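Notebook, hand grippers, May

Pad swap finished on both grippers, new ribbed blue pads in. Linkage pins checked with a 2 mm driver. Jad Majali wants jaw travel logged per pick, so the sheet has a column for it. Objects stay on the plaid cloth; the plain board gave too little texture for tracking.

1. Rounded and dimpled. White egg shape with the jaws either side of it, walnuts left for later. Closing force by feel only, no cell fitted yet.

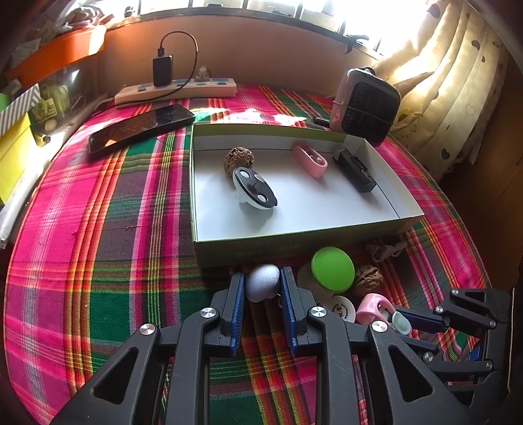
2. Thin and flat. Pink holder with the mint oval piece on it, jaws either side, second gripper by the green dome. Target is 14 picks per object before moving on. Log slip and regrasp separately.

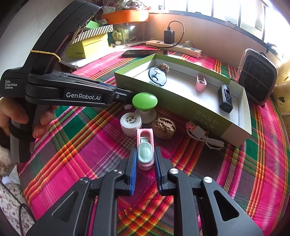 3. To do
- re-zero jaw encoder, drift was 5 counts overnight
- ask Wissam Akl for softer pad stock
- walnuts, both orientations

3 comments · 2 shares

Nizar Sfeir: Which shore hardness are the pads?
Hiba Mahasneh: Not marked on the bag. Will measure.
Teodoro Tovar: Add the USB cable bundle to the list, please.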